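Proner

Household chore log, 208 entries, last updated May 2024

I started this as a spreadsheet because I kept arguing with myself over how often I clean things. It grew (oops), so now it's a proper little dataset with a README and everything!

What's in it

One CSV file, chores.csv, with 7 columns: date, room, chore, minutes, supplies, mood and notes. Minutes come from my kitchen timer, so they're decent. Mood is a number I picked on the spot, so please don't build anything serious on it.

Where it came from

I typed most rows into Clerko on my phone and exported them at the end of each month. The November export mangled the dates and I fixed those by hand. If you spot a leftover weird one, open an issue.

Room names

kitchen, bath, hall, other. I used "other" way too much early on, sorry!

Small jobs

Anything under 2 minutes gets the chore label "quick", and that includes tossing tissues in the bin.
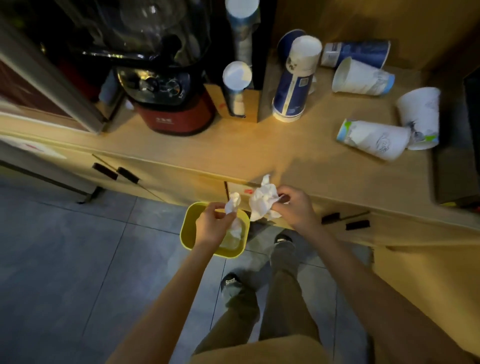 License

Do what you like with it. A link back is nice, and I'd love to see your charts.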